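Belmonte tabletop set, README

last touched in January, Ramil Tiongson. Read this before you copy anything. Still a bit messy, will clean up when there's time.

What this is

A set of short recordings of small things on a table. Trays, lamps, cups, boxes, cloths, stuff you'd find on a side table or a kitchen counter. Things get picked up, put in, taken out, moved over. 2804 recordings in total, 82 different objects, one table top. Every recording has a line of text saying what was supposed to get done, plus the object list.

Belmonte is just the name of the folder it began in. No meaning.

What's in the download

recordings/ one folder per take
objects/ one text file per object, with name, color, main material, size to the nearest half inch
layouts/ starting layouts, one per file
tasks.txt all task lines, one per row
splits.txt train / check / held back
notes/ my notes, unedited, sorry about the spelling
broken.txt takes you should skip (47 of them)

Take folders are numbered, the numbers have holes in them. That's from takes removed before release. Don't try to fill the holes.

The table

Same table for everything. Light wood top, strips running side by side like a butcher block, pale beech. Black frame sitting just inside the edges, so there's a raised border all the way around the work area. Small round things stop at the border, mostly. Gray carpet under it.

Wood top is good for contrast with the dark and bright objects, bad for the cork coasters and the bread board. Those two are in the object list anyway. If your labels come out funny on them that's why.

Table gets wiped between sessions, not between takes. Crumbs in the cracker takes are real and stay in.

Objects, the short version

Full list is in objects/. Groups:

Trays and bins. Plastic mostly. Yellow one is used more than any other, it ended up as the default "put it in there" target. The others are a blue one and a clear one with a chipped corner.

Lamps. Three. See the lamp part further down, they need care.

Kitchen. Cups, a small colander, wooden spoons, a pepper mill, two jar lids with no jars.

Cloth. Dish towels, one sock pair, a napkin set from the Hetetti box. Napkins got washed halfway and came out a shade lighter. Same object ID before and after, should have split it, didn't.

Boxes. Tea boxes, a shoe box lid, cardboard pencil box.

Desk stuff. Tape, a stapler, erasers, clips in a bag (never loose, learned that one fast).

Starting layouts

Layouts come in two kinds, plain and busy. Plain means only the target objects are out. Busy means there's other stuff out that has no part in the task. Lamp is often one of those.

How a plain tray layout gets set up:

1. Wipe the top, check the cloth isn't leaving lint.
2. Tray near the middle, long side facing whichever way the layout file says.
3. Contents go in the tray or beside it, see the layout file.
4. Anything tall goes toward the far edge so it doesn't block the view of the tray. The white shade can stick out over the carpet, fine, as long as the base is on the wood.

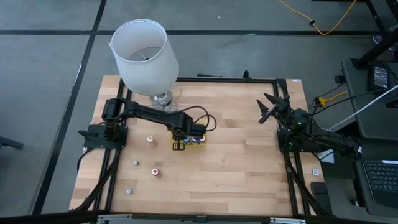

5. Read the task line out loud, then start.

Step 5 sounds silly. Half of the wrong task lines in the early batch came from skipping it.

The lamps

White cylinder shade, clear glass base, shiny metal collar. That's lamp_a and it's the one in most layouts. The shade doesn't always sit straight. In a good number of takes it's tilted, open top facing up and off to one side, and you can see the pale inside and the thin wire frame in there. Left as is. The layout file says "shade: straight" or "shade: tilted" where I remembered to write it down.

lamp_b is the short one with a cloth shade. lamp_c is clip-on, only shows up in the desk stuff takes.

None of them are plugged in for any take. No bulbs either. If your task is anything about lights being on or off, wrong set, go elsewhere.

Clear glass base is hard to outline. Hand-drawn masks for lamp_a are OK around the shade and collar, poor around the base. I gave up at some point and drew them a bit too big. Treat the base masks as a rough area.

Task lines

Short and plain. Some samples straight from tasks.txt:

take the spoon out of the yellow tray
put both jar lids in the blue tray
move the tea box next to the lamp
fold the small towel once
put everything in the tray
clear the tray

"Everything" means everything listed under targets in the layout file. The lamp does not go in the tray. Somebody at Plurnel asked.

"Next to" is within a hand's width. "Near" was used in the first batch and means nothing exact, those lines are marked old_wording. 477 takes have it. Keep or drop, up to you.

Labels

Each take has:

done: yes / no / partly
targets: object IDs
others: object IDs that were out but not part of it
start_layout: file name
wording: new or old_wording
remark: free text, often empty

"Partly" is the soft spot. I marked it when most of the targets ended up where they should but something was left, or fell half over the side of the tray. Another person would've marked some of these no. If you need clean labels, use only yes and no.

Known problems

- napkin color change, see above
- the stapler is listed as black in objects/ and as dark gray in two layout files. Same stapler.
- blue tray has a sticker on the bottom in the later takes
- a few layouts say "left" and mean the left of the person who wrote it, sitting on the far side. Fixed the ones I found
- object sizes for cloth are flat sizes. Obviously not much use once they're crumpled
- pepper mill leaks. Specks on the wood are pepper, not dirt on the lens

Splits

Made by layout, so the same starting layout never lands in both train and check. The held back part has object pairs that don't show up together in train. The single objects do show up. Don't shuffle takes across splits, the whole point goes away.

The Brulum copy of this set has a differnt splits file, made by somebody else. Numbers from that one won't match numbers from this one. Say which you used.

Using it

Free for research and teaching. Keep this README with any copy. If you redraw the glass base masks please send them back, I'd be very happy to not have to do that myself.

To do

add shade tilt to the layout files that don't have it
split the napkins into two IDs
measure lamp_c
check spelling in tasks.txt again, at least one "trya" in there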